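Week 4 notes: the heist picture and its second act

Okay, quick recap before the screening. I've picked Kolmrat Pass – sorry, Kamolrat, I misspell it every March – and I do love this movie! It runs long, and the vault break-in starts at minute 37 (way earlier than you'd expect).

Watch how Sonska, the driver, gets almost no lines until the tunnel. Her silence carries the suspense, and I want a page from you on how the sound mix helps. 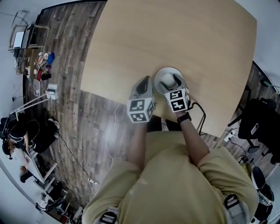 Daniyal Rajput thinks the tunnel goes on too long, and told me he'd trim it right after the radio dies. I go back and forth. Cut there and the ending loses its punch, I think.

Reading: pages 296 to 337 in the packet, on editing chases. Skip the Flolline chapter, we'll get to it with the westerns. Bring your shot lists – messy is fine.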